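I caught up with Salvador Salgado at Drodside, where he writes the handling rules for robots that share a bench with people. I'd expected a thick binder. He has 2 pages!

"Anything longer stays in the drawer," he told me. His first draft ran to 99 rules, and he laughs about it now (a bit painfully). The one he cares about most covers grip: start light, add force slowly, and let go the moment someone says stop.

I asked about people standing close by. "Fine, if they've agreed who's holding the stop button," he said. "One person, named out loud, before power goes on."

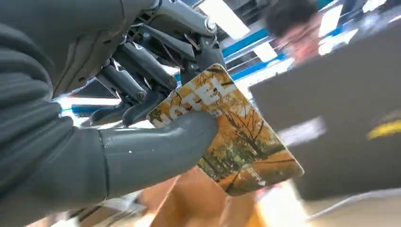 So who gets to change a rule once it's written?

Anyone on the crew can propose a change, but two people have to sign it, and one of them must work at the bench.

They review the whole thing every February.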